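Start > Blog > Moving

Posts About Archive Contact

Boxes, again

18th July and I still haven't packed the kitchen. Moving to Brulinport in August, 2 bedrooms, 4 flights up, no elevator. Cesa wanted a deposit before they'd even give a quote so I went with Drotell. Cheaper. We'll see.

Gave away 10 bags of clothes. Felt great for an hour, then went looking for my gray sweater. Gone.

Change of adress cards still to do. Bank, dentist, the library on Wolde Street.
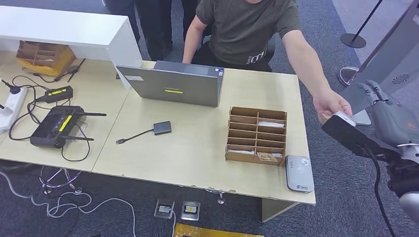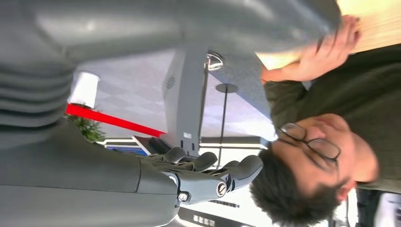
Stuff I'm not taking

The couch. The big lamp. Every jar I kept "just in case". Selling the bike if anyone wants it, brakes are fine, seat isnt. Books are staying with me, don't start.

More next week if the internet gets hooked up.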